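Ceston Clear Food Box: Storing Small Items

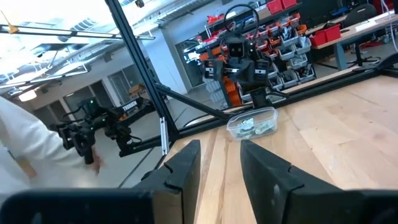

Small clear container with its lid, on a wooden tabletop.

1. Before you fill your new box for the first time, please take a moment to wash it and the lid in warm, soapy water, then let both dry completely.

2. Lay your small pieces in gently. A loose heap is perfectly fine!

3. Set the lid on top and press each corner for 2 seconds.

Note: Leave a little room under the lid, as it closes much more happily that way.

Caution: Never microwave foil in the box.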